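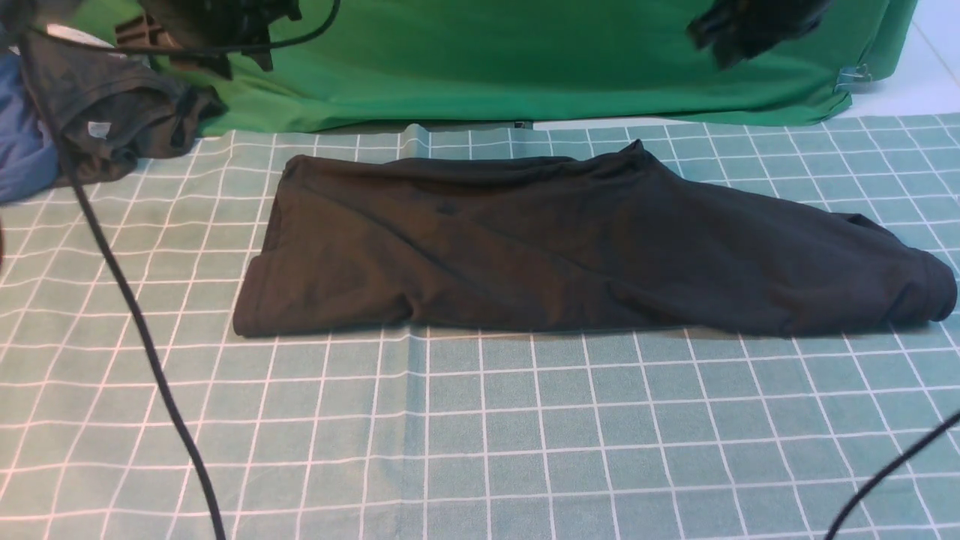 How often should the folding table be checked?
Once before the first load of the day, and again any time somebody moves it.

Folding room check, Plodosholm, Fri 9 June
Checked by Nuno Patrício

Table legs locked: OK. I leaned on all 4 corners and nothing gave, bless it.
Tablecloth: OK, but do smooth it out before you start - a ridge under your hands gets tiresome by lunch.
Pockets emptied before folding: needs work. I found a pen and two screws, and Américo Frade would dearly like his pen back.
Walkway clear: OK after I moved a basket.
Iron unplugged: OK.
Shelf load, limit 30 lb: OK, though please keep the heavy jeans down low.
Next full check: August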